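Keeping Cell Two in True
The quiet work behind a two-arm bench at Prindholm

At seven in the morning, before the first task list is loaded, the technician on duty at Prindholm opens the cell log and reads the last page from the evening before. The log is a paper one. It has been kept by hand since the cell was commissioned, and the laboratory has no plan to replace it.

The cell is a compact enclosure with two arms that share a rail along the front edge of the table. It is used to study household handling: lifting, placing and rearranging ordinary things on ordinary furniture. The control software, Skirkex, was written in house and runs both arms from one schedule. The mechanical upkeep falls to a small group trained at the laboratory's sister workshop in Drastdale, where the first version of the cell was built and later taken apart for study.

Most of the group's time goes to the rail. Both arms take their position from it, and any error there is carried through every joint to the fingertips. The carriage bolts are checked with a torque wrench at the start of each week of running, and the rail is wiped down before each session. Every 40 hours of operation the arms are sent to a set of reference points and the results are compared with the values recorded at commissioning. A difference of more than 2 millimeters at any point stops the work until the cause is found.

Cables are the second concern. The conduit on each arm must have enough slack for the wrist to turn fully, yet a loop that hangs too low may brush against objects on the table. The Prindholm practice, known as the Bashir routing after the supplier's original drawing, fixes the conduit near the base and leaves the upper section free to move. Technicians run the wrist through its full range by hand, with power off, and watch the loop as it travels. Clips that have loosened are changed on the spot.

Calibration of the wrist cameras comes next. Each is checked against a printed target, then again with real objects placed at different heights. The second check was added in September, after a run of missed grasps was traced to a bracket that had shifted slightly in its mount. The printed target alone had not revealed it.

Potted artificial plants are among the objects used for this work. Thin leaves and blades of grass make the edges of a pot hard to judge, and a two-tier shelf calls for placement at more than one level.

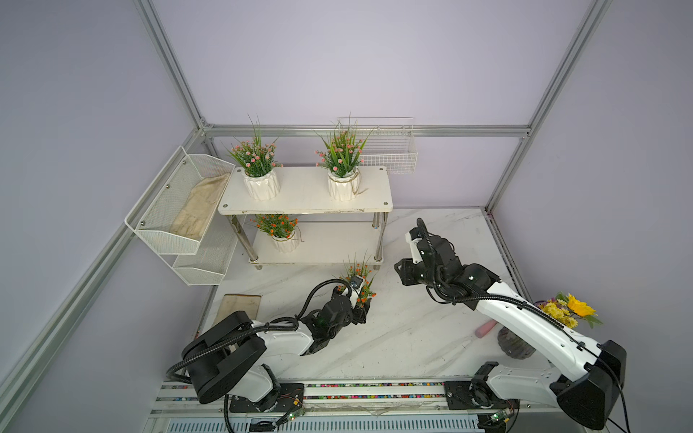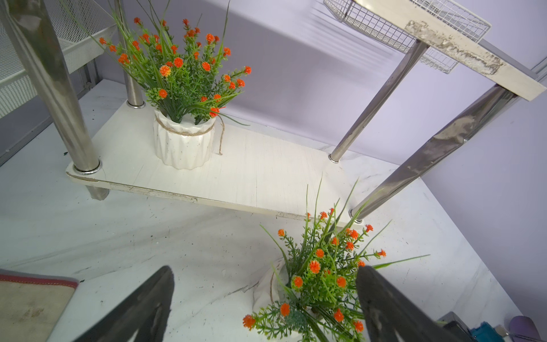
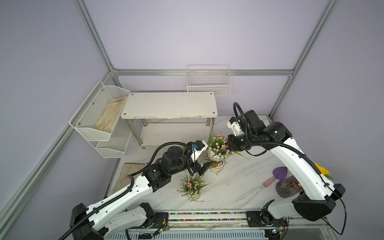
Plant handling at the two-tier shelf in the Prindholm cell.

The gripper fingers are treated as wearing parts. They are inspected for scuffs and for any change in the way the two faces meet, and a worn pair is replaced as a set so that the closing force stays even. Old fingers are labeled with their hours and stored. The longest-serving pair in the drawer completed 3,603 closing cycles before it was withdrawn, while another lasted only 479 — a result later put down to a poor batch of facing material.

Replacing a pair takes less time than the checks that follow it. The new fingers are closed on a gauge block, the zero position is entered in Skirkex, and the arm is sent through the reference points once more. Only then may the cell return to its schedule. If the change is made late in the day, the arm is left locked out and the checks are done the next morning by a second technician, who signs the log separately.

Drastdale receives a copy of the log pages each month. Its staff have asked for one change in the coming year, a separate column for rail temperature, and Prindholm has agreed to begin recording it when the new pages are printed.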